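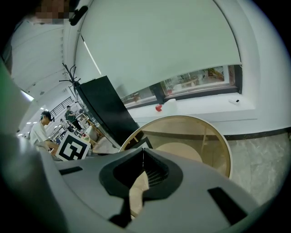
Museums with small bone collections should stop gluing fragments together before the fragments have been measured. I have held this view since I worked through the Bikcombe cave material, where 3 of the long bones had been rebuilt decades ago with an adhesive that will not come off without taking surface with it. The joins look good from the front of the case. They are wrong by a few degrees, and a few degrees in a femur changes what you say about how the animal or person walked. A round wooden stool shows how little it takes: it has a circular seat and thin legs, and if you had only the legs in pieces you could set them at several angles and each would look like a stool. The error would show when you tried to fit the seat.

Bones rarely come with the seat. At Bikcombe the pelvis is missing for every individual, so there is nothing to check the femur against. The published gait estimate depends on a neck angle that was fixed by whoever held the two halves while the glue set.

Levente Deák has argued that rebuilding is part of study, and that fragments kept in bags get lost or mixed. He is right about the bags. In the Badetti collection, 200 fragments were catalogued and a later check found that labels had moved between trays. But the cure for bad storage is good storage. A padded tray with fixed slots costs less than a restoration, and it can be undone on a Monday morning by anyone with clean hands.

The other objection is that visitors want a whole skeleton. Then print one. A cast made from surface scans can be assembled, taken apart and assembled again at another angle, and both versions can be shown with the range stated on the label. Pieter Potgieter did this for the Kandpal ankle and the two versions differed more than the original paper allowed.

I would accept glue in one case, where a break is fresh, the edges are sharp and the contact runs the full width of the bone. Old, rounded breaks do not meet that test. Most of what sits in small museums is old, rounded breaks.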